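Entrevista con el taller Bastovura: el oficio de pintar ejércitos por encargo

La Asociación Ladano de Juegos de Simulación Histórica continúa con esta entrega su serie de conversaciones con profesionales del modelismo. En la presente ocasión, la redacción se ha reunido con la dirección de Bastovura, taller dedicado al pintado por encargo de miniaturas para juegos de guerra. Por deseo expreso de la entidad, las respuestas se recogen en nombre del taller.

Bastovura inició su actividad con tres pintores y un único cliente, un club que necesitaba completar dos ejércitos para una campaña ambientada en la guerra de los Nueve Años. «El encargo abarcaba las fuerzas francesas y las imperiales tal como habrían formado en 1688, y nos obligó a estudiar uniformes en una época en que la uniformidad era todavía relativa», explica la dirección. «Había regimientos cuyo color de casaca conocíamos por una sola fuente, y otros para los que las fuentes se contradecían. El cliente quería certezas y tuvimos que decirle que en ciertos casos no las había».

Aquel primer proyecto fijó el método que el taller mantiene hoy. Antes de aplicar la imprimación, se redacta una ficha por unidad en la que constan los colores propuestos, la referencia consultada y el grado de confianza que merece. El cliente firma la ficha o la devuelve con observaciones. «Una casaca gris puede dar lugar a tres semanas de correspondencia. Lo aceptamos como parte del trabajo», señalan.

Sobre los plazos, la dirección se muestra prudente. Una unidad de infantería en escala de 28 milímetros pasa por ocho fases, desde la limpieza de rebabas hasta el barnizado mate, y cada una tiene su tiempo de secado. La caballería exige más, en parte por los arneses y en parte porque el taller pinta caballo y jinete por separado. «Recibimos consultas de personas que necesitan un ejército para un torneo que se celebra dentro de un mes. Solemos declinar esos encargos. Preferimos remitirlas a otros talleres – hay varios muy competentes – antes que entregar un trabajo precipitado».

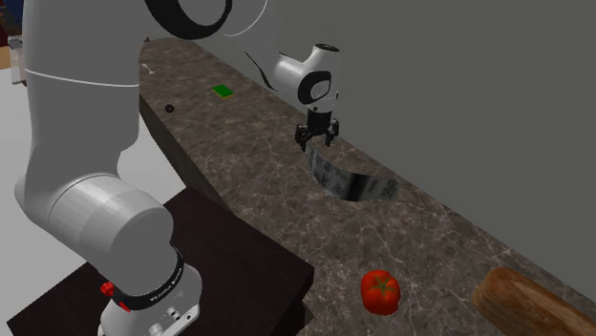

Materiales y técnica

Preguntada por las pinturas que emplea, la dirección responde que el taller trabaja con acrílicos para casi todo y reserva los óleos para los caballos. «El óleo permite fundir los tonos del pelaje con una suavidad que con el acrílico nos cuesta el doble. A cambio, hay que dejar reposar la figura varios días y protegerla del polvo». Los lavados oscuros se aplican de forma localizada en pliegues y correajes, y las luces se dan siempre desde el mismo ángulo, de modo que una unidad ampliada años después mantenga la coherencia con la original.

Las peanas merecen un capítulo aparte. Bastovura utiliza una mezcla de arena fina, cola blanca y pigmento que denomina internamente «Wasten», y cuya proporción varía según el terreno solicitado. «Para la campaña del Rin usamos un tono pardo con hierba corta. Un cliente nos pidió después la misma peana para un ejército otomano, y le convencimos de que aclarase la base. Todavía conserva las dos versiones».

El mayor encargo hasta la fecha

El proyecto de más envergadura ha sido la colección Wubshet, adquirida sin pintar por un coleccionista particular y compuesta por 2215 figuras de fabricantes y épocas muy distintos. La primera dificultad fue de escala: figuras nominalmente iguales diferían de manera apreciable en altura y grosor. El taller optó por agruparlas por fabricante dentro de cada regimiento y compensar las diferencias con el espesor de las peanas.

«Encontramos, además, aleaciones antiguas con un contenido elevado de plomo, que se manipulan con guantes y se imprimen cuanto antes. Algunas piezas presentaban corrosión y hubo que consultar con el propietario cuáles deseaba conservar. Decidió conservarlas casi todas».

Recomendaciones para el aficionado

A quienes comienzan, la dirección aconseja pintar primero una unidad completa y jugar con ella antes de emprender la siguiente. Desaconseja la compra inicial de gamas extensas de color y recomienda invertir en dos pinceles de buena calidad, lavarlos con jabón al terminar y no apurar nunca la pintura hasta la virola.

En cuanto al barniz, el consejo es aplicar una capa brillante seguida de otra mate, y probar antes el aerosol sobre una figura descartada, en especial los días húmedos. «Perdimos un escuadrón de dragones por un barniz que blanqueó. Los repintamos enteros, y desde entonces la prueba previa figura por escrito en nuestro procedimiento».

El taller admite nuevos encargos a partir de junio. Las solicitudes deben indicar período, escala, fabricante y número de figuras, así como el uso previsto, ya sea juego o exposición.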